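Comparing Two Grippers on a Shelf Picking Task
Project report, robotics elective
Ronaldo Aquino
Handed in 14th August

Why I picked this

I wanted to do something with navigation at first, but the lab had two sets of gripper fingers lying around and no one could tell me which one was better for drinks and small containers. So that became my project! The question was pretty simple: if the arm has to lift a container off a wire rack or put one back, which fingers drop it less?

The two contenders were the Zamwood fingers (stiff, wedge shaped, black plastic) and the Flikix pads (soft, kind of squishy, they wrap a little when they close). I ran everything by teleoperation through the Ruvstead controller, because my attempts at scripting the motion in July went badly and I had already lost enough time to that.

How I ran it

Each set of fingers got 50 tries at the rack. I used drink cans and a few plastic containers, and I kept swapping which ones were on the table so I wouldn't just get good at one object. A try counted as a success if the thing ended up standing where I meant it to stand. Tipping over counted as a fail, even if it looked gorgeous right up until then.

The part I underestimated was the front rail. You can't slide anything straight in, you have to come over the top bar and reach down, and then the fingers need room to open again between whatever is already standing there. Slim cans leave more space, but they also go over if you so much as breathe on them.

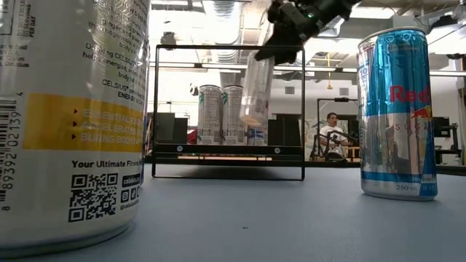 I also had to learn to stop trusting my first camera. It sits low and close to the table, so anything near the lens looks enormous and depth is really hard to judge. After a day of bumping into the rail I put a second view on my screen, and my driving got better right away (which is a problem for the comparison, I know, more on that later).

What I got

Zamwood finished at 70 percent and Flikix at 62. I expected the soft pads to win, so I was pretty surprised. They held on really well, but they are thicker, and in a crowded rack they kept nudging the neighbors when they opened. The stiff fingers slipped more on the smooth plastic containers, though they got in and out cleanly.

Letting go was where most of the fails happened with both sets. I kept opening too fast. Once I slowed the opening to about 2 seconds, the tipping mostly went away, and I wish I'd tried that in the first week.

What's wrong with my numbers

I did all the Zamwood tries second, after I'd had practice and the extra camera view. Pattinasarany, my lab partner for the setup part, told me to alternate and I didn't listen. A fair version would switch fingers every few tries and run 200 of them, with more than one person driving.

I'd also like to try thinner soft pads. I have a drawing for some, but the printer queue was full all week.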